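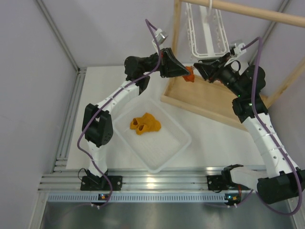
자투리 담는 그릇은 얕은 나무 쟁반으로 정하는 쪽에 한 표 던집니다. 지난번에 뚜껑 달린 통과 쟁반을 놓고 말이 길어졌는데, 저는 두 가지를 다 써 봤고 지금은 쟁반만 씁니다. 통에 넣은 자투리는 밑에 깔린 것부터 잊어버립니다. 흰 상판 위에 테두리가 낮은 직사각형 나무 쟁반을 두면 사진의 주황색처럼 작고 모양이 제각각인 것도 멀리서 색이 바로 보입니다. 손으로 집기도 편합니다. 쟁반은 상판 앞쪽보다 뒤쪽에 두는 것이 낫고, 앞은 재단하고 펼치는 자리로 비워 둡니다.

아래에 Guðlaug 님 메일을 인용하고 하나씩 답을 달았습니다. 길어서 중간은 조금 잘랐습니다.

1월 9일, Guðlaug Mikkelsen 님이 쓴 글:

> Misum 목록 여러분께.
> 작업실 자투리 정리 때문에 여쭙니다. Ikidville 작업실을 옮기면서 천 조각과
> 스펀지 조각을 한꺼번에 꺼냈더니 상자가 여러 개 나왔습니다. 손바닥보다
> 작은 것들이 문제입니다. 버리자니 인형 속이나 바늘꽂이에 쓸 수 있고,
> 두자니 섞여서 찾을 수가 없습니다. 다들 어느 크기부터 버리시는지요?

저는 한 변이 3센티미터가 안 되는 천은 따로 두지 않습니다. 바로 속감 주머니로 들어갑니다. 주머니는 색을 가리지 않고 하나만 둡니다. 다만 밝은 색 겉감을 쓰는 인형에는 진한 색 속감이 비치는 일이 있으니, 그런 것을 자주 만드신다면 흰색과 미색만 모으는 주머니를 하나 더 두셔도 됩니다.

스펀지는 기준이 조금 다릅니다. 작아도 두께가 있으면 쓸모가 있습니다. 눌러 보고 다시 돌아오는 것은 두고, 눌린 채로 남는 것은 버립니다. 오래된 스펀지는 표면이 가루처럼 부서지기 시작하는데, 이런 것은 다른 자투리와 섞기 전에 골라내야 합니다. 한번 섞이면 가루가 펠트에 붙어서 잘 떨어지지 않습니다. 저는 펠트 한 묶음을 그렇게 망쳤습니다.

> 색으로 나누는 것이 좋을지 재질로 나누는 것이 좋을지도 모르겠습니다.
> 예전에는 색으로 나눴는데, 막상 쓸 때는 면인지 펠트인지가 더 급했습니다.
> 그렇다고 재질로 나누면 한 칸 안에서 또 색을 뒤져야 합니다.

재질로 먼저 나누고 쟁반 안에서 색을 모읍니다. 쟁반 하나에 재질 하나입니다. 면, 펠트, 스펀지, 그리고 뭔지 모르는 것. 뭔지 모르는 것 쟁반이 꼭 있어야 합니다. 없으면 애매한 조각을 들고 한참 서 있게 되고, 그러다 정리를 그만두게 됩니다. 이 쟁반은 한 달에 한 번 비웁니다. 만져서 구분이 안 되면 실을 한 올 뽑아 봅니다. 올이 풀리지 않으면 저는 일단 펠트 쪽에 둡니다. 엄밀한 방법은 아니지만 자투리에는 충분합니다.

색은 세세하게 나누지 마십시오. 저는 따뜻한 색, 찬 색, 무채색 정도로 쟁반 안에서 자리만 잡아 둡니다. 칸막이는 쓰지 않습니다. 칸막이를 넣으면 어느 칸은 넘치고 어느 칸은 비어서 결국 다시 빼게 됩니다. 주황색과 빨간색이 조금 섞여 있어도 찾는 데 지장이 없습니다.

> 쟁반은 Hjaltadóttir에서 Sukalness라는 이름으로 파는 나무 쟁반을 보고
> 있습니다. 깊이가 얕아서 많이 들어가지 않을 것 같은데, 써 보신 분 계신가요?
> 주문 번호는 3084라고 적혀 있습니다. 더 깊은 것도 있는 모양입니다.

3084번이면 제가 쓰는 것과 같은 것입니다. 많이 들어가지 않는 것은 맞습니다. 그런데 자투리는 한 겹으로 펴 놓을 때 쓰게 되고, 두 겹만 되어도 밑에 있는 것은 손이 잘 안 갑니다. 쟁반이 차면 그때가 버릴 때라고 생각하면 됩니다. 깊은 것도 하나 샀다가 지금은 실패와 가위를 넣어 두고 있습니다.

한 가지 흠은 바닥입니다. 안쪽 면이 매끈하게 다듬어지지 않아서 얇은 면이나 거즈는 올이 걸립니다. 저는 고운 사포로 한 번 밀고 마른 천으로 닦았습니다. 사포는 다른 분이 80번을 쓰셨다고 했는데 그것은 거칠어서 자국이 남습니다. 더 고운 것을 쓰십시오. 기름이나 왁스는 바르지 않았습니다. 발랐더니 천에 배었다는 이야기를 예전에 이 목록에서 본 기억이 있습니다. 바닥에 종이를 까는 분도 계신데, 종이는 조각을 집을 때 같이 밀려서 저는 쓰지 않습니다.

> 마지막으로 정리하는 데 시간이 얼마나 걸리는지도 알려 주시면 좋겠습니다.
> 하루를 통째로 비워야 하는지, 조금씩 해도 되는지요.
> Guðlaug Mikkelsen 드림

상자 여러 개면 하루에 다 하지 마십시오. 저는 상자 하나를 비우는 데 거의 30분이 걸렸습니다. 한 상자를 끝내고 쟁반에 옮긴 다음 빈 상자는 바로 접어서 치웁니다. 빈 상자를 옆에 두면 다시 뭘 넣게 됩니다.

순서는 이렇게 했습니다. 먼저 상판을 비우고 닦습니다. 상자를 통째로 쏟지 않고 한 줌씩 꺼내 펼칩니다. 긴 끈이나 실 뭉치는 보이는 대로 빼서 옆에 둡니다. 그다음 재질별로 쟁반에 나눕니다. 다리미질은 나중에 합니다. 구겨진 조각을 그때그때 다리기 시작하면 끝이 나지 않습니다. 다 나눈 뒤에 면만 모아서 한 번에 다렸고, 펠트는 다리지 않았습니다.

상판 색도 조금 상관이 있습니다. 전에는 짙은 색 나무 작업대를 썼는데 남색과 검정 조각을 자꾸 빠뜨렸습니다. 흰 상판으로 바꾸고 나서는 그런 일이 줄었고, 대신 흰 실밥이 안 보입니다. 흰 실밥은 작업이 끝나고 손바닥으로 한 번 쓸어서 모읍니다. 상판을 바꾸기 어려우면 밝은 색 천을 한 장 깔고 하셔도 될 것 같습니다. 이것은 제가 해 본 것은 아닙니다.

이름표는 쟁반 앞 테두리에 붙였습니다. 테두리가 낮아서 글자를 크게 쓸 수는 없습니다. 종이테이프에 연필로 쓰면 바꿀 때 편합니다. 쟁반을 선반에 넣을 때는 겹쳐 쌓지 마십시오. 눌린 스펀지는 원래 두께로 돌아오지 않는 것이 많습니다.

그리고 지난번에 제가 펠트 자투리를 나눠 드린다고 했는데 아직 남아 있습니다. 주황, 겨자색, 회색이 많고 파란색은 다 나갔습니다. 큰 것은 없고 꽃잎이나 귀를 만들 만한 크기입니다. 필요하신 분은 목록 말고 저에게 따로 메일을 주십시오. 주소와 함께 원하는 색을 적어 주시면 봉투에 넣어 보내겠습니다. Ikidville 쪽은 1월 안에 갈 일이 있으니 Guðlaug 님께는 직접 가져다 드릴 수 있습니다. 깊은 쟁반도 보고 싶으시면 그때 가져가겠습니다.

인조털 자투리는 어떻게들 하시는지 저도 궁금합니다. 쟁반에 두면 털이 날려서 지금은 봉투에 넣어 두었는데, 봉투에 넣으니 또 안 쓰게 됩니다. 좋은 방법이 있으면 이 메일에 이어서 답을 주십시오.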